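Ticket: Right arm drifts low after about an hour, grabs table
Project: Pirihi sorting cell, Carside workshop
Opened by: Digby Bright
Status: Open (again)

3 comments 0 shares

Opened August 7, 2023

The right arm has started closing on the table. It goes down for a soft item, carries on past the soft item, and tries to pick up the furniture. The left arm, running the same job from the same settings file, behaves like a grown-up.

It does this only when it has been going for a while. From a cold start it is fine for the first 64 picks or so by the log, which is long enough for me to tell somebody it's fixed and walk away. Then the fingertips begin to scrape. Then the force limit trips, the arm stops where it is, and the panel says "Contact unexpected". The contact is with a table that has been in the same place since we bolted the rails to it, so I would have hoped it was on the list of things to expect.

What I've tried so far:

Restarted the controller. No change.
Restarted it again, with feeling. No change.
Re-homed both joints at the shoulder. Better for a short time, then the same.
Swapped the finger plates left to right. The fault stayed with the right arm, so it isn't the fingers.
Read the Lanance manual, chapter on height drift. It says to contact Lanance.

Contacted Lanance. They have asked whether the robot is plugged in. 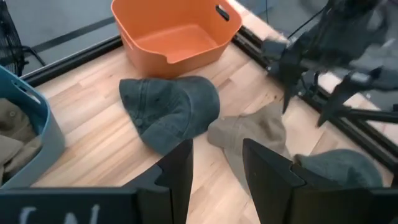 The drift is worst on anything flat. I set the height check to log every grasp and the error goes up gently to begin with, then in a step, and after the step it stays up. A tall thing hides it, because the fingers can be well under where they should be and still close on something useful. Caps show it up badly. The grey one on its side with the crown up gives the gripper something to aim at, but the tan one crumpled down against the wood leaves hardly any room for error, and it's nearly the same colour as the table, which does the camera no favours either. When the right arm trips, it trips on that sort of target nearly every time.

I did wonder whether it was the camera and the arm was innocent. So I turned the camera correction off and sent the arm to a fixed point above the table, over and over, 110 times, with a feeler gauge under the fingertip. It came down lower at the end than it did at the beginning. The camera is cleared and has my apologies.

2 likes

Update, later on

Bollport support have rung back (they sold us the joints, Lanance did the controller, and each of them is quite sure about the other). Their man asked me to take the cover off the elbow and look at the encoder ring. I did. The ring was on. He asked if it was on properly. I pushed it and it moved — not much, but encoder rings are not meant to move when pushed by a man holding a phone under his chin.

The grub screw that holds it was in its hole and doing nothing else. My theory is that the joint warms up, the ring loosens, and each hard stop knocks it round a bit further. That would fit the step in the log. Re-homing would hide it for a while, which fits as well.

Tightened the screw, put thread lock on it, left it to cure over lunch, re-homed, and ran the fixed point test again. Same height at the end as at the start, as near as my gauge can tell.

Marking this as fixed.
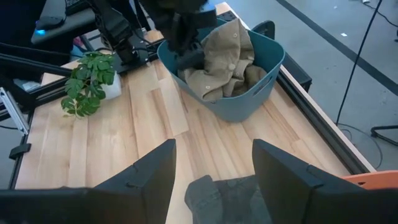

Update, after marking this as fixed

It is not fixed. It's much better. The arm no longer scrapes, and the step has gone from the log, but there's still a slow creep downwards, and I've had one more trip on "Contact unexpected" at the end of a long run. I have reopened the ticket and would like it noted that I did so myself, before anyone else could enjoy it.

Bollport now say a little creep is normal until the joint is at working temperature and that the controller ought to be correcting for it. Lanance say the controller does correct for it, if the temperature table has been filled in. I looked. For the left arm it has been. For the right arm every row says 1000, which is either a very warm elbow or the number somebody typed to make the form go away. I set up the right arm. I have no further comment on that.

Safety note, since the form has a box for it: the force limit did its job each time and nothing has been bent apart from my confidence. Even so, please don't raise the limit to stop the trips. I know it's tempting, and I know where the setting is too. And if the arm has stopped on the table, hit the stop button before reaching in to free it. It holds its last command and will carry on pressing if you clear the fault with the power still on.

Left to do:

Measure the right arm properly from cold and fill in the table.
Check the grub screw on the left elbow before it gets ideas.
Mark both screws with paint so we can see if they turn.
Long run on flat items only, height log on, someone in the room.
Ask Lanance why the form accepts 1000.

Next review is in September. Leave this one open until then, please, whatever I say in the meantime.

Digby

5 likes 0 shares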